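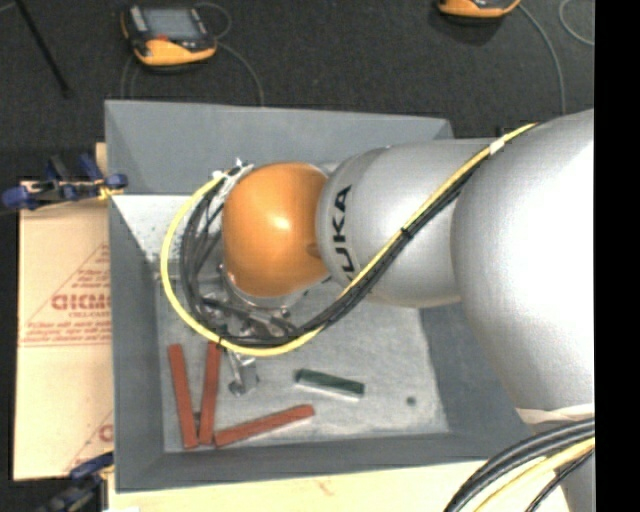
Attachment 1 – gray bin, red blocks inside

Ticket: 317
Subject: Red blocks sticking to bin floor
Opened: January 15, 2026
Opened by: Barrett Dunleavy, Langat
Assigned to: Ferdinand Gruber, Luto materials support
Product: Luto sloped-wall bin, gray, with red block set
Priority: Normal
Status: Closed – resolved, one follow-up item

Original report (B. Dunleavy)

Red blocks left in the gray bin overnight are sticking to the floor of it. They are not glued down. With a hand lift they come away after a short pull, and on some of them you can hear a faint tick as the face lets go. Blocks left for an hour or less lift normally. The same blocks left overnight on the bench lift normally.

The problem was first noticed after the last full clean of the bin. Before that clean we had used the bin and the block set for two months with no sticking of any kind. Neither has been replaced or repaired.

What I have tried so far:
Wiped the floor of the bin with a dry cloth. No change.
Turned the blocks over so a different face was down. Same result the next morning.
Swapped in blocks from our spare set, same color, never used. They stuck too.

The last one makes me think it is the bin, but I would like a second opinion before I put a solvent on it.

Reply 1 (F. Gruber)

Thank you for the spare set test, it saves a step. Please answer the following before doing anything else to the bin.

1. What product was used for the full clean, and at what dilution?
2. Was the bin rinsed after the clean? If so, with what, and how was it dried?
3. Do blocks resting against a sloping wall stick to the wall as well, or is it floor contact only?
4. Nominal mass of one block, if you have it.
5. Is there anything under the bin that warms it?

Do not use alcohol or any citrus cleaner on the bin for now. If there is a film, I want to know what it is before it gets thinned out and spread up the walls.

Reply 2 (B. Dunleavy)

1. Zistero surface cleaner, the concentrate. The clean was done by the evening shift and the dilution was not written down. The bottle on the shelf is the 2,000 ml size and it is lower than I would expect after one use.
2. Rinsed once with tap water according to the shift sheet. Air dried in place. Not tipped.
3. Floor only, as far as I can tell. I leaned two blocks against the far wall overnight. The edges touching the floor were slightly held and the edges touching the wall were free.
4. 175 g each.
5. No. The bench is at room temperature.

Reply 3 (F. Gruber)

"Air dried in place, not tipped" is the line I was looking for. The walls of this bin slope inward toward the base, so whatever is left on them after a rinse runs down and collects on the floor. If the rinse was short, the last water to evaporate carries most of the leftover cleaner with it and leaves it where the blocks sit. A thin film of surfactant does not feel like much under a finger. Under a flat face with some weight on it for ten or twelve hours, it behaves like a weak adhesive.

That is a theory. Two checks to confirm or rule it out:

Check A – damp cloth test
Take a clean white cloth, dampen it with plain warm water, and rub one small patch in a corner of the floor for thirty seconds. Look for foam at the edge of the cloth. Then rub the same size patch halfway up a wall with a fresh cloth and compare.

Check B – barrier test
Lay a sheet of plain printer paper on one half of the floor. Leave blocks overnight on both halves, same number on each. In the morning, lift each one by hand and write down free or held.

Please run A first. Keep the patch from A out of the area used for B.

Reply 4 (B. Dunleavy)

Check A done. Floor patch: light foam along the leading edge of the cloth, and the cloth felt slippery. Wall patch: none that I could see. I repeated the floor patch in the opposite corner and got foam there too, a little more of it.

Check B is set up and will run tonight.

Reply 5 (B. Dunleavy)

Check B results.

Paper half: all free. The paper itself was lightly stuck to the floor in the center and had to be peeled.
Bare half: all held except one. The one that was free had been set down partly on the patch I rubbed yesterday by mistake, so I would not count it as a clean reading. It does line up with your theory.

I also looked at the undersides. There is a dull mark on the contact face of the held blocks that comes off with a damp thumb. No color has come off the blocks onto the cloth or onto the paper.

Reply 6 (F. Gruber)

Agreed on all points, and the stray block is useful even if it does not go in the table. I consider the cause confirmed: cleaner residue, dried on the floor of the bin, transferred in small amounts to the blocks. Nothing is wrong with the bin surface and nothing is wrong with the blocks.

Procedure to clear it:

1. Remove all blocks. Keep the used set and the spare set apart until both have been washed.
2. Move the bin to a sink or floor drain. The low point has to be able to empty over an edge.
3. Pour in 500 ml of warm water, no cleaner. Work it across the floor with a soft sponge for two minutes. Tip it out.
4. Repeat step 3 until the water tips out with no foam. Expect three or four rounds.
5. Rinse the walls from the top down, then the floor one last time.
6. Tip the bin on its short side to drain for ten minutes, then dry the floor with a lint-free cloth. Do not leave it flat to air dry.
7. Wash the blocks in plain warm water, rinse, and stand them on edge on a towel until dry.
8. Repeat Check A. If there is still foam, go back to step 3.

Do not scrub with anything abrasive. The matte finish on the bin is there for a reason and a polished patch in the middle of the floor will make flat-faced items cling more than they do now.

Reply 7 (B. Dunleavy)

One question before I start. We have a bottle of Onance rinse aid here that the evening shift uses on other containers. Would it shorten step 4?

Reply 8 (F. Gruber)

No, please leave it out. A rinse aid is another surfactant. It helps water sheet off a surface that is already clean, and on this one it would leave a second film on top of the first. Plain water only until Check A passes.

Reply 9 (B. Dunleavy)

Procedure complete. Log:

Round 1: heavy foam, water cloudy.
Round 2: foam, water clear.
Round 3: a few bubbles at the lip when tipping.
Round 4: trace.
Round 5: none. Walls rinsed, floor rinsed again.
Drained on the short side for ten minutes, then dried by hand.
Blocks washed, both sets, and dried on edge.
Check A repeated in three places on the floor and one on the wall: no foam anywhere.

Five rounds was more than your estimate. Going by that and the level in the bottle, I think the concentrate went in undiluted or close to it. I have asked the evening shift and will add the answer here if I get one.

Blocks are back in the bin for an overnight run, used set only.

Reply 10 (B. Dunleavy)

Overnight result: all free. No tick on lifting, no mark on the contact faces. I will run two more nights before calling it.

Evening shift confirmed the concentrate was used straight from the bottle. The dilution table is printed on the back label and the bottle had been shelved with the back to the wall.

Reply 11 (F. Gruber)

Good. That accounts for the number of rounds. For the two remaining nights, please use the spare set on one of them so we have a reading with both.

Reply 12 (B. Dunleavy)

Night two, used set: all free.
Night three, spare set: all free.

Fine to close from my side. I have changed the following on our bin cleaning sheet:

Dilution is now a required field, with initials.
Rinse is now two full rinses, walls first.
Drying is now tipped and wiped. "Air dry in place" has been struck from the sheet.
Damp cloth check on the floor before the blocks go back in.

Resolution summary (F. Gruber)

Symptom: blocks held to bin floor after overnight contact.
Cause: undiluted surface cleaner, single rinse, bin left flat to dry. Residue drained down the sloping walls and dried on the floor.
Fix: repeated plain water rinse until free of foam, bin tipped to drain, floor wiped dry, blocks washed.
Verification: damp cloth test clear in four locations, three overnight runs with no held blocks, both block sets tested.
Parts replaced: none.

Follow-up item: the Luto care sheet for this bin says "rinse and allow to dry" and does not mention tipping. I have sent a wording change to the documentation queue, with a revised sheet due in February. Until then, support staff should link this ticket when a customer reports sticking or drag on the floor of a sloped-wall bin, and should ask about rinse and drying before suggesting any solvent.

Ticket closed. Reply to this thread within 30 days to reopen.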